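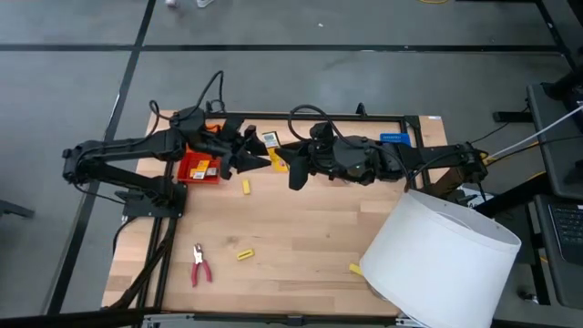
*The two-arm bench in June, with the red tray under the left gripper.*

I have been putting off writing up the money side of the bench, mostly because the spreadsheet was a mess. I cleaned it up last night. The total spent so far is $3,454, and that covers the arms, the table, the frame, the computer side and a long tail of cables and small parts. It doesn't cover my time or the drive to Plomer to pick up the tabletop.

My first budget was $2,500. I wrote it on one page, and it had five lines on it. Looking at it again, the big lines were close. What I missed was everything that connects one big line to another.

**Arms**

The arms came from Trornomitz as a pair of kits, $1,080 for both. I had planned to buy one, learn on it, and add the second next year. Finlay Yule talked me out of that. He had done it in that order, and his second arm came from a later batch with different mounting holes, so he ended up redrilling his base plate and buying new brackets. Buying the pair at once also saved on shipping.

If you only want to move small things from one spot to another, one arm is enough and you should stop there. I wanted to hold an item with one arm and do something to it with the other, and for that there's no way around paying twice.

**Table and frame**

The tabletop is butcher block and the rails and legs are black metal. Together they came to $612. This is the line people question most when I show them the sheet. You can clamp arms like these to a cheap desk, and I did for the first two weeks. The desk moved every time an arm stopped quickly, and my saved positions drifted until they were useless. I should have put the table in the budget on day one and bought it before the arms.

Buy a top bigger than you think you need. The arms sit at opposite sides and reach in toward the middle, and the area they share is a lot smaller than the table. The rest fills up with whatever you're working with. I keep the pliers on there too, and right now there's a lampshade on one corner.

**Computer**

I spent $945 on a used workstation, a monitor and a keyboard. I could have spent less. My old laptop ran the arms fine one at a time and only struggled once I was recording from both. If I were doing this over I would start with the laptop and keep that $945 in reserve until something forced me to spend it. The separate desk for the keyboard and monitor was one I already had.

**Grippers**

The kit grippers had wide flat fingers. I swapped them for a set with pointed ones from Kiss, a small shop in Rudumville, at $148 for the pair. The narrow tips are better at getting into a tray and picking up something thin, and worse with anything round and heavy. Get the stock fingers first, find out what you fail to pick up, and then order.

**Cables and power**

My original budget for this was $30. I actually wrote "misc. cables, $30" and moved on. The real number is $287. It went on longer motor cables, a second power supply, a powered hub, sleeving, ties, and two replacement connectors after I let a cable get pinched in a joint. Every cable has to be long enough for the arm at full reach, and then the extra has to go somewhere when the arm folds up. Mine loops over the joints. It looks untidy but nothing gets pulled.

Measure with the arm stretched out as far as it will go, add a foot, and price that length before you commit to a total.

**Things to pick up**

I hadn't budgeted anything for test items. Most of what I use came out of the house, but I bought trays, blank cards, labels and a bag of small yellow pieces for practice. That came to $64. It's a small line, but it keeps growing. You get bored of picking up the same piece, or you realize the arm only works because you always set the piece down in the same place.

**Everything else**

Shipping, tax and tools come to the remaining $318. Tax alone was more than I'd allowed for the whole category.

**Next round**

I'm giving myself $400 for the rest of the year. In order, the list is:

1. Spare motors, two of the size used in the wrist. Trornomitz was out of them for most of the spring and I don't want to sit idle over one part.
2. A proper emergency stop I can reach from the keyboard. At the moment I have a switched power strip.
3. A cable tray for under the table.
4. Better lighting, if there's anything left.

I had a third arm on the list for a while and took it off. The table has no place to mount one, so it would mean a new frame as well, and then I'm back to spending another thousand or so before anything moves.

Finlay has asked for the spreadsheet and I'll post a copy once I've taken my address out of the order notes. If you've bought from Trornomitz recently and know what they're charging for single wrist motors, leave a comment. Their price list still shows the old ones.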